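# Prillix 台面布

Prillix 是 Zitiscombe 的素色机织台面布,用于裁剪台、检验台、陈列台、分拣台及一般桌面的铺覆。整卷或裁片供货,不含台板、夹具和底垫。本页适用于现行的三个型号:Prillix 标准型、Prillix Baran 和 Prillix Joker。旧版带胶底的型号已停产,不在本页范围内,其清洗方法也与现行型号不同,请以随货说明为准。

## 型号

| 型号 | 结构 | 布面 | 布边 | 主要用途 |
|---|---|---|---|---|
| Prillix 标准型 | 单层平纹 | 平滑,哑光 | 织边 | 一般台面、陈列 |
| Prillix Baran | 单层斜纹 | 细斜纹,哑光 | 织边 | 裁剪、分拣等摩擦较多的台面 |
| Prillix Joker | 双层接结 | 两面异色,均为平纹 | 锁边 | 需要经常更换底色的检验台 |

三个型号的原料相同,均为聚酯与棉混纺纱,区别在组织、后整理和布边。标准型与 Baran 可以在同一张台面上拼接使用,拼缝处的厚度差用手可以摸到,对裁剪台影响不大;摆放薄纸样时应避开拼缝。Joker 为双层结构,不建议与另两个型号拼接。

## 规格

| 项目 | 数值或说明 |
|---|---|
| 单位面积质量(标准型) | 200 g/m² |
| 有效幅宽 | 2 m |
| 裁片最大长度 | 600 cm |
| 颜色 | 21 种 |
| 染色方式 | 匹染,Joker 为色纱织造 |
| 后整理 | 预缩、轧光(标准型),预缩(Baran、Joker) |
| 阻燃 | 无 |
| 防水 | 无 |
| 抗静电 | 可选,仅标准型 |

有效幅宽不含织边。织边上有针孔,属于定形工序的正常痕迹,计算用料时不应把织边算进台面。裁片长度按经向计量,在布料放松、无张力的状态下测得。布料从卷上直接拉出时会有少量伸长,静置后回缩,因此现场裁切前应先将布放开。

单位面积质量按调湿后的样品测定。现场用普通台秤称重得出的结果受空气湿度影响,不能作为验收依据。

## 颜色

颜色分为中性色、深色和高对比色三组。中性色包括白、米白和几档灰,适合拍摄衣物、核对染色样和摆放深色零件。深色组用于陈列和遮盖台面污损。高对比色组包括亮蓝、草绿和橙,多用于检验台:操作人员需要在布面上快速找到线头、碎屑或小块面料时,台面颜色与被检物的差别比台面本身的美观更重要。

选色时先看被检物。灰色、米色和浅褐色的面料放在亮蓝布面上轮廓清楚,缺口和毛边容易辨认。蓝色系的面料则应改用橙色或白色。透明薄膜和浅色纱线放在深色布面上较容易看见。如果同一张台要处理多种颜色,Joker 的两面异色结构可以直接翻面,免去另备一块布。

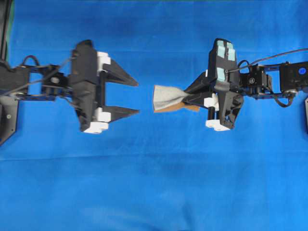

蓝色布面,中下偏低处有一道浅横折痕,灰色小块面料与底色对比明显。

高对比色对照明较敏感。亮蓝在冷白光下偏亮,在暖光下偏暗,对色工序不应使用这一组颜色作底。需要目视评定色差时请选中性灰,并保持光源不变。屏幕上显示的颜色不能代替色卡,色卡可按型号索取,每张色卡只贴一个型号的布样。

不同批次之间允许有轻微色差。同一张台面需要拼接时,请在订单中注明“同批”,仓库会从同一染缸的布卷中裁取。事后补购的裁片不保证与原批一致。

## 折痕与压痕

裁片以折叠方式包装,整卷以纸管卷装。折叠包装的布在首次铺开时有横向和纵向的折痕,标准型因经过轧光,折痕比 Baran 更容易看见。浅折痕不影响平整度的评定,铺开静置一夜后多数会减弱,但不一定完全消失。

需要尽快去除折痕时,可以按下列步骤处理:

1. 将布反面朝上铺在干净的台板上,沿经向理直。
2. 用蒸汽熨斗中温熨烫,沿经向单向移动,不要来回推。
3. 折痕较深处可垫一层湿棉布再压一次。
4. 放凉之后翻回正面。

未凉透就收紧四边,容易在布角留下斜向的波纹。这种波纹比原来的折痕更难处理,通常要重新过水。

重物长时间静置造成的压痕属于另一种情况。压痕处的纱线被压扁,表面发亮,熨烫只能部分恢复。固定设备的底座下应垫毛毡片,或者在布上开孔,让底座直接落在台板上。开孔的做法见“裁切与开孔”一节。

## 铺设

台板表面应干燥、无尘,边角无毛刺。木质台板上凸出的钉头和螺钉要先处理,布面较薄,凸点会直接透出来,使用一段时间后该处首先磨破。金属台板上有防锈油的,须擦净后再铺,油渍从反面渗到正面后很难洗除。

铺设方式有三种。

**自由铺放。** 布直接平铺在台面上,四周自然下垂。适合陈列台和短时间使用的台面。下垂长度建议不小于一掌宽,过短时布容易在台面上滑动。

**夹持固定。** 用台边夹沿四周夹紧。先夹两条短边的中点,再夹两条长边的中点,最后处理四角。夹具的夹口应带橡胶垫,光面金属夹口会在布面留下印痕。这是裁剪台和检验台最常用的方式,换洗也最方便。

**钉合固定。** 布包过台板边缘,在背面用枪钉固定。适合长期不更换的台面。布在钉合前应已预洗一次,纬向留出松量。钉合后的布不能拆下复用。

无论采用哪一种方式,都不应把布拉得过紧。判断方法是用手掌在台面中央轻推,布能随手产生很小的移动,松手后回到原位,即为合适。完全推不动时,说明张力偏大,环境变干后布边可能卷起。

台面下加装软垫时,软垫厚度应均匀。泡棉垫会使布面在受压处下陷,裁剪时刀具倾斜,因此裁剪台宜用薄毛毡或不加垫。检验台无此限制。

## 裁切与开孔

布料可以用圆刀、剪刀或热刀裁切。用圆刀和剪刀裁出的边会散纱,应在裁后锁边或包边。热刀裁切可使聚酯成分熔合,但混纺布中的棉不熔,封边效果有限,只适合不经常洗涤的裁片。

在布上开孔,用于让灯座、立柱或设备底座穿过时,按以下方式处理:

- 先铺布,后定位。铺好并夹紧之后再画线,画线用水消笔。
- 孔的轮廓比底座小一圈,在转角处剪短斜口,把余量向下折入。
- 圆孔用放射状剪口,剪口之间的间距保持一致。
- 孔边用布基胶带在反面加固,或缝一圈包边条。

Joker 的双层结构在开孔处会分层,必须先车缝一圈再剪。未车缝就开孔的 Joker 不接受质量投诉。

## 洗涤

| 项目 | 标准型 | Baran | Joker |
|---|---|---|---|
| 机洗 | 可以,温水 | 可以,温水 | 可以,冷水 |
| 漂白 | 不可 | 不可 | 不可 |
| 转笼烘干 | 低温 | 低温 | 不可 |
| 熨烫 | 中温 | 中温 | 低温,隔布 |
| 干洗 | 可以 | 可以 | 可以 |

首次洗涤应单独进行。深色和高对比色在首次洗涤时有少量浮色,水会变色,属正常现象。若第二次洗涤仍明显掉色,请停止使用并保留洗过的布,联系供货方。

洗涤前应清除布面上的线头和碎屑。粘尘辊可以使用,但粘性过强的型号会把标准型表面的短纤拉起,日久起毛。推荐用软毛刷沿经向刷净,再用吸尘器的扁嘴收一遍。

常见污渍的处理如下。

- **划粉。** 拍打后用软刷刷除,不要先沾水。蜡质划粉需要垫吸水纸熨烫,使蜡转移到纸上。
- **机油。** 用中性洗涤剂原液点涂,静置后温水冲洗。陈旧油渍建议干洗。
- **圆珠笔。** 用酒精棉片从外向内擦,背面垫白布吸色。先在角落试验是否掉色。
- **茶和咖啡。** 立即用清水润湿并吸干,再按普通程序洗涤。
- **胶水。** 干透的胶水先冷冻,再用塑料刮片剥离。不要用金属刀刮。

不要使用衣物柔顺剂。柔顺剂残留会降低布面摩擦,面料叠层在上面容易滑移,对裁剪台尤其不利。带抗静电处理的标准型,多次洗涤后抗静电性能会逐渐下降,这项处理无法在使用现场恢复。

## 磨损与更换

台面布属于消耗品。更换周期取决于用途,没有统一的期限。出现下列情况之一时应更换或调位:

- 布面露出底纱,或对着光可以看见台板轮廓;
- 起毛起球影响小件的摆放;
- 裁剪留下的刀痕已经连成线;
- 局部褪色,影响对比。

磨损多集中在操作人员面前的一小块区域。裁片长度允许时,可以将布整体前后调头,使磨损区转到台面另一侧。Baran 的斜纹有方向,调头之后纹路方向不变,左右翻面则会改变,而且反面的耐磨性低于正面。Joker 两面都可作正面使用,两面的耐磨性一致。

小的破口可以修补。取一块同型号的余布垫在破口下方,经纬方向对齐,用同色线小针距来回车缝,剪净线头后熨平。补丁不要贴在布面上方,凸起的边缘会勾住面料。台面中央的破口超过一掌长时,建议直接换布。

## 储存

未使用的裁片应保持原包装,平放于干燥避光处。拆开后暂不使用的布宜改为卷放,卷在纸管上,正面朝外,外包一层薄纸。长期折叠存放的,建议隔一段时间换一次折线。

布卷横放于架上,纸管两端由支架承托,布身不直接受压。竖放的布卷会下沉,布边出现喇叭状松边,展开后不易铺平。高对比色不应存放在窗边,橙和草绿两色的日晒褪色比其他颜色快。

仓库内不要与樟脑、橡胶制品和未密封的溶剂放在一起。橡胶制品与浅色布长期接触,可能在布面留下黄印。

## 不适用的场合

- 有明火、焊接火花或高温工件的台面;
- 需要承接液体的台面;
- 与食品直接接触的台面;
- 要求防静电接地的电子装配台,带抗静电处理的标准型也不能代替专用台垫;
- 无尘室。

户外使用不作限制,但淋湿后应尽快取下晾干,湿布长期贴在木质台板上会发霉。

## 验收

收货后请在一周内开包检查。检查应在自然光或均匀白光下进行,布面放平,不作拉伸。以下各项按疵点处理:断经、断纬、破洞、明显色条、油污和折入的杂物。以下各项不按疵点处理:包装产生的折痕、织边针孔、可刷除的浮毛,以及批间的轻微色差。

整卷布允许有标记疵点。疵点位置在布边用红线标出,每处按固定长度补足,补足部分已计入装箱单上的实长,不另行开票。裁片不允许有标记疵点。

裁切、洗涤或开孔之后的布不予退换,开包即发现断经等明显疵点的除外。投诉时请附布卷标签、疵点照片和一块带疵点的布样,照片中放一把直尺。

## 订货

订货时请写明以下内容:型号、颜色编号、裁片长度、数量、布边要求、是否同批。台面尺寸不是裁片尺寸,订货时应自行加上下垂量或包边量,再加预缩后的余量。仓库按订单上的裁片长度裁切,不代为换算。

| 订货代码 | 内容 |
|---|---|
| PX-S | 标准型,织边 |
| PX-S-A | 标准型,抗静电,织边 |
| PX-B | Baran,织边 |
| PX-J | Joker,锁边 |
| PX-E | 锁边加工,按周长计价 |
| PX-K | 色卡,每型号一张 |

整卷订货不提供锁边。长度超过裁片上限的台面,请订整卷后自行裁切,或订两块裁片在现场拼接。拼接采用对接,不采用搭接,接缝下方垫布基双面胶带,两侧经向保持平行。

现货颜色通常在付款后数日内发出。Joker 为按单织造,十月的订单因年度检修可能顺延。周六不发货。

## 附件

以下附件单独供货,与三个型号通用。

- **台边夹。** 钢制,夹口带橡胶垫,适合直边台板。圆边台板请用弹力带。
- **弹力带。** 缝入布边通道使用,订锁边加工时可以同时要求留通道。
- **毛毡片。** 自粘,圆形,用于设备底座。自粘面贴底座,不贴布面。
- **包边条。** 与台面布同色系,颜色不保证完全一致。
- **纸管。** 用于卷放存储,长度与整卷布配套。

附件不随台面布赠送,台边夹按对出售。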